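Larkgate Short Course in Robot Teaching
Handout 4: Demonstrating by hand and by remote control
Notes by Ching-wen Chien, revised 16 May 2026

Before you read this handout, please finish the exercise on gripper opening from Handout 3. I will use the same words here.

1. Two ways of showing a task

In this course we teach a task by doing it many times and recording what we do. There are two ways. In the first, the demonstrator holds the gripper in the hand and works directly on the objects. In the second, the demonstrator sits at the Demchenko desk and moves the robot arm from a distance, with two control handles and a screen.

Working by hand is faster. In the January group, the students recorded 289 demonstrations by hand in the same number of hours that gave them 53 by remote control. The comparison is not completely fair, as the desk was new to everybody, but the difference is large and I expect it to stay large.

Remote control has a different advantage. Every movement in the recording is a movement the arm has really made. With the hand-held tool it is easy to turn the wrist in a way the arm cannot follow, and the demonstrator does not feel any warning. Dean Parsons calls these "rubber wrist" recordings. We remove them before training.

2. Choosing the place

A laboratory table is a good place for the first day only. After that, please work in ordinary rooms, on ordinary surfaces. For packing tasks we like a bed. The sheet moves under the objects, small things sink a little into the creases, and a box does not stand as flat as it does on wood.

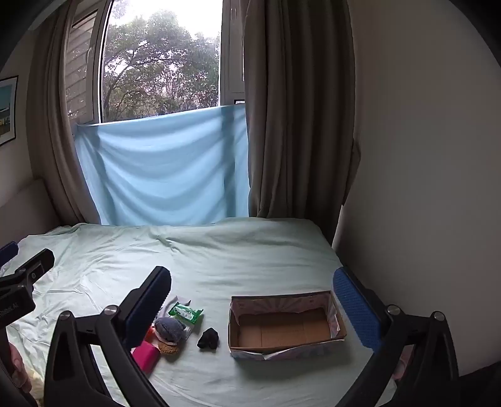
Soft items and stiff items should be mixed. A plush item changes its shape when the jaws close, a plastic packet slides, and cardboard may bend if you press on the side. If all objects are hard blocks, the robot will learn one kind of closing and will use it for everything.

Think also about the light. A bright window behind the work can make the near side of the objects dark in the recording. Do not avoid such rooms, but record in them at different hours, and write the hour in the log.

3. How to move

Start with the jaws open. Approach at a steady speed, close, wait a short moment, then lift. The waiting is important when we cut the recording into steps later - without it, the end of the grasp is difficult to find.

If you work with two grippers, decide before you start which one is leading. The other one should hold still or stay outside the working area.

If you drop an object, pick it up again and continue. Do not stop the recording. Corrections are useful to us, and in the Ekberg set we have too few of them.

4. For the next meeting

Record 34 demonstrations of one packing task, half by hand and half at the desk. Bring the log on paper. The desk in Drurnau must be booked one day before.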